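Community newspaper, can we print a candidate's column during election season?

Posted by Daranee Saengthong in Small Press and Local News

I edit a weekly in a town of 3000 people. It's me, one part-time reporter and a man who sells the ads. For several years we have run a gardening and household column written by a woman who is well liked here. She isn't paid, apart from a free subscription.

In the summer she filed to run for the town council. The vote is in November. She told me the day she filed, which I appreciated, and asked if the column could keep going. She says she never writes about politics in it, and that's true. The last one was on storing onions.

My publisher, who lives in Gondport and comes in once a month, says keep it because readers will complain if it goes. One of the other candidates has already called to ask if he gets a column too. He wasn't rude about it, but he wasn't joking either.

We have no written policy on any of this. I've looked through the binder left by the editor before me and it covers obituaries, letters and wedding notices and nothing else. I need to know:

Do other small papers suspend a column like this? If so, from what date? And if she wins, can she come back to it afterward? I'd also like to know what you tell readers, if anything.

We're in the US and print only, plus a web page that has the front page stories on it.

Fedir Marchuk

Pull it until after the election. Every time her name and picture run, it's free advertising, onions or no onions. The other guy is right to be annoyed.

Valter Mota

I ran the Rarkar Courier for nine years and we had this come up twice, so I'll go through what we did. I'm not a lawyer. The broadcast rules about equal time that people bring up don't cover a printed newspaper, so what you have is a fairness question and it's yours to settle. If your paper has any tie to a radio station, that part is different and you should ask someone who does this for a living.

The first time was a sports columnist who ran for school board. We let him keep writing. I thought the subject was harmless. Three weeks in he wrote about the condition of the track at the high school, which was a fair sports topic and also the main issue in the school board race. I didn't catch it until the phone started. We got more letters about that column than about the election itself, and I had to print a note saying we should have handled it differently. He lost, and he still thinks the note cost him the seat. It was 50 votes.

The second time we had a policy, and it was much easier. It said this:

Any staff member or regular contributor who files for public office stops writing for the paper on the day they file. They may come back the week after the election if they lose. If they win, they may not write for the paper while in office, except as a letter writer under the same rules as anyone else.

I showed it to the contributor before it ran in print. She didn't love it but she could see it was the same for everybody. We also ran a short box on page 2 saying the column was on hold while its author was a candidate, with no praise for her and nothing about her race. Keep that box to two sentences. If you thank her for her years of service in it, you'll be hearing from the other candidate again.

You're past the filing date, so you can't follow that to the letter. I would stop with the next issue. Don't run one last farewell column.

On the question of her coming back if she wins, I'd say no. Your reporter has to cover that council. It's hard to write a straight story about a member who is also in your own paper every week, and people in town will assume things even when there's nothing to assume.

You still have the hole on the page to fill. My wife Leonilde took over our household column on four days' notice and kept it up for the rest of the fall. She did it from our kitchen, with notes on whatever she was cooking or cleaning that week, and the readers were fine with it.
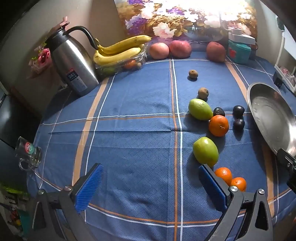 What made it work was that we didn't try to copy the old column. It had its own title and ran at half the length, and we put reader recipes in the rest of the space. We asked for them in the paper and had enough to reach Christmas. You could also ask your county extension office if they have garden items you can reprint. Ours did, and they were glad to see them used.

One more thing. Write the policy down now and have your publisher agree to it in writing. An owner who only comes in once a month will tend to go with the last person who complained. I learned that one at Rarkar too.

Chibuzor Ogunleye

I agree with most of what Valter says but I don't think she has to be out for her whole term. In a place that small you run out of people. Our paper in Pakau has a town clerk who writes the local history page and a fire district board member who does the fishing report. There's a line at the bottom of each one that says what office the person holds. We have 388 subscribers and I've had one complaint, which was about the fishing.

During the campaign itself, yes, stop it. We use the day they file as well. We also don't run photos of candidates at events unless the event is the story - ribbon cuttings are the worst for this - and we give each candidate the same number of words in the voter guide. Send them all the same questions on the same day with the same deadline. If one doesn't answer, print the name and say there was no answer by deadline.

Call the other candidate back before the issue comes out and tell him what you decided. It takes five minutes and he won't have to find out from the page.

Daranee Saengthong

Thank you all. I talked to her this morning and she's fine with stopping. She had half expected it. Publisher is less happy but has agreed to the written policy, using Valter's wording with the part about winners left open for now. The box goes on page 2 in the next issue. I've also called the other candidate, who asked if he could write about fishing after the election. I told him we'd see how it comes out.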